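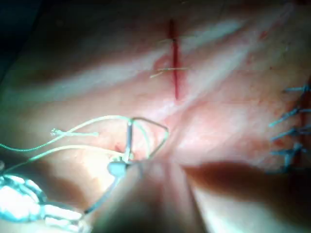

*Wrist view, needle in the driver, green thread on the left. Blue stitches on the right are from a finished line.*

**Ticket:** Needle turns in the jaw during teleop demos
**Opened:** 1/25/21
**Opened by:** Janaína Fontes
**Setup:** Trallano arm, Sunik hand controller, Clideo recorder
**Status:** open, workaround in place

Hi all! I'm collecting the suturing demos for Figueiredo and I've hit something that's eating a lot of my takes. I drive the needle driver with the hand controller, pick up the curved needle, line it up, and everything feels great until I start rolling my wrist to push through. Then the needle swivels in the jaw. I end up chasing the tip around, and the recording is full of little corrections that I really don't want the policy to learn (it'll copy every one of them, it's a very faithful student).

Out of the last 40 demos I had to toss 5 completely. The others are usable but some of them are ugly.

What I've tried so far:

- Restarted the controller and re-zeroed the grip. No change.
- Swapped to a fresh needle. Same thing.
- Dropped motion scaling one step. My hands look calmer on playback, but the needle still turns.
- Cleaned the jaw pads. Helped for a little while, I think? Could be wishful thinking.

I also have trouble with the wrist view. The part of the instrument on the lower left blows out to a bluish-white glare and the closest finger is a big dark blur along the bottom, so when the needle starts to go I catch it late. The pale threads up on the open cut are hard to pick out too. The blue ones read fine.

**Update 1**

Went through the Clideo logs (thanks for the export script, it saved me an evening). Grip command is sitting at 88 percent while I hold still, and then it sags as soon as I roll my wrist. I didn't feel my fingers relax at all! So I sat there with nothing in the jaw and just rolled the controller back and forth, watching the number. It sags every time, and it's worse rolling to the left. That makes me think the roll is leaking into the grip reading somewhere on the Sunik side, and the arm is doing exactly what it's told.

**Update 2**

Workaround: I mapped a grip hold to the foot pedal. Close the jaw, press the pedal, and the grip value stays put until I let go. I did 3 takes like this and the needle stayed where I put it in all of them. Way less fussing on my end, and the wrist motion looks like one smooth turn when you play it back.

Two annoying things about it. First, I forget to release the pedal and then sit there wondering why the jaw won't open (yes, more than once). Second, the recorder saves the raw grip value from the controller and skips the held one, so the demo says "loosening" while the arm was clamped shut. Please don't train on those 3 until that's sorted, I've tagged them "pedal."

**Still need**

- Someone to look at the roll and grip readings on the controller. I can bring it over whenever.
- Recorder to log the value sent to the arm, after the hold.
- Exposure on the wrist camera brought down a bit, if that's adjustable without messing up the older demos.

I'm leaving the pedal mapping on at my station. If you sit down there and the jaw seems stuck, check your foot first.

Janaína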